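Stellia Community Help
Home and Household > Storage and Moving > Packing

Packing a shared kitchen before floor work: order of packing and labelling

Question

Our residents' association is responsible for the shared kitchen on the ground floor of Sakham House. The floor covering is to be replaced and the contractor requires the room to be cleared in full, including the two tall cupboards and the worktop. The contents are to be held in the adjoining meeting room for 8 working days.

We have purchased Miranda lidded boxes in the medium size and have a Turier shelving unit, 146 cm high and 112 cm wide, on which they may be stacked. Residents will continue to need a kettle, mugs and basic cutlery throughout.

Advice is requested on the following points. In what order should the cupboards be emptied? Is it advisable to keep each shelf's contents together, or should items be sorted by type? May glassware and dry food share a box? We should also be glad to know how others have labelled their boxes, as on the last occasion labels were lost and several items were returned to the wrong cupboard.

Answer 1 (accepted by the person asking)

Begin with what is used least. In most shared kitchens this means serving dishes, baking tins, spare jugs and anything kept on the top shelves. Everyday plates and pans should follow, and the items needed during the works should be set aside before any box is closed. Put these in one open crate and place it by the meeting room socket so that the kettle can be used there.

As to sorting, I would keep each shelf together. Sorting by type is tidier on paper but it takes much longer at both ends, and in a shared kitchen the present arrangement is the one residents know. The exception is anything sharp. Knives, graters and peelers should be wrapped in a tea towel, placed in their own box and marked as such on the lid and on 2 sides.
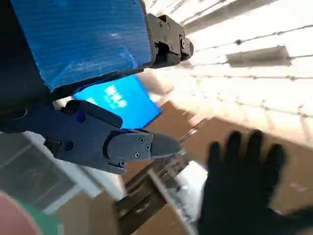
Page last changed: May, 16:40

Dry food and glassware should be packed separately. A bag of flour or rice that splits will find its way into every tumbler, and the whole box must then be washed. Open packets should be closed with a clip and stood upright in a box lined with a bin bag. Any packet past its date may be disposed of at this stage, provided notice has been given to residents beforehand.

Glasses travel best upright with paper between them. For plates, stand them on edge, with a folded cloth at the bottom of the box. Do not fill the box to the brim with crockery. A medium box of plates is already a two-person lift for many people.

Put the heaviest boxes on the lowest shelf of the unit and check the maker's stated load for each shelf before you start.

Answer 2

Regarding labels: write on masking tape and fix it to the body of the box. Lids are interchangeable and will be swapped, and that is probably what happened to you last time. We use a letter for the cupboard and a number for the shelf, e.g. B3, and stick a matching piece of tape inside the cupboard. It peels off cleanly if removed within a few weeks.

Keep a written list as well. One sheet on the meeting room door is sufficient.

Answer 3

Wipe out the cupboards while they are empty. Also check under the sink, everyone forgets it.

Comment from the person asking

Thank you for these replies. The tape system will be adopted. Could anyone advise whether liquids such as oil and vinegar may be stored on their side if the box is otherwise too shallow?

Reply to comment

They should be kept upright. Use a deeper box or a bucket, and leave the lid off.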